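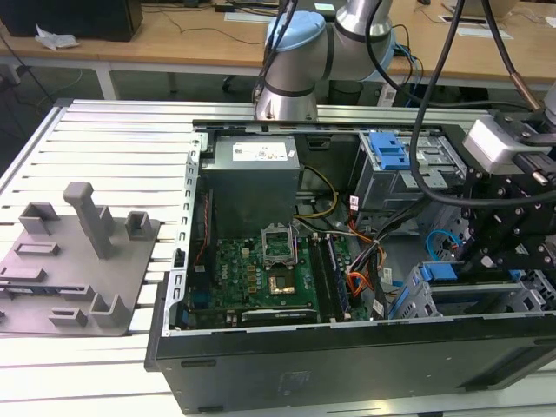

## Tirneck Planner 3

Tirneck is the planning and perception software we write at Sitel for robot arms that have to work inside things: computer cases, control cabinets, anything with walls on the sides and cables hanging in the way. You bring the arm and the gripper, and Tirneck takes care of finding the part, choosing a way in and keeping the wrist clear of the drive cage while it gets there.

### What you get

- **Case map.** Load a model of the chassis if you have one, or build a map from the camera views if you don't (plenty of our customers don't, and that's perfectly fine!).
- **Cable zones.** Loose wiring never sits the same way twice, so you paint soft keep-out areas over it and set how strictly each one is obeyed.
- **Fixture frames.** Teach a holder plate once and every slot on it gets its own name and its own coordinates.
- **Run log.** Every plan is saved with its inputs, up to 1463 per project, and you can replay any of them step by step.

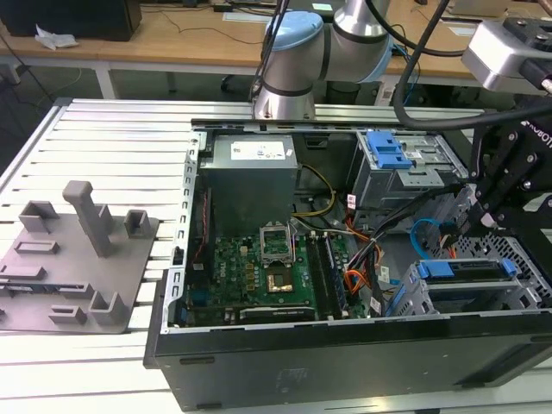 Socket work is the job people ask us about most, and we've spent a good long while on it. Tirneck treats the bracket and the chip as two separate objects, each with its own pose and its own approach direction. With the bracket raised, as it is on this Dell board, the planner counts it as a thin wall and looks for a path to the gold-colored chip that leaves it alone. You can set the clearance yourself, and we'd suggest starting generous and tightening up as you get to know your gripper.

### Licenses

The standard license covers two arms and includes the Quezada calibration tool. The site license covers five. Training is held at our Skarketthorpe office every August, or remotely whenever it suits you.

Page updated 22 Oct 2021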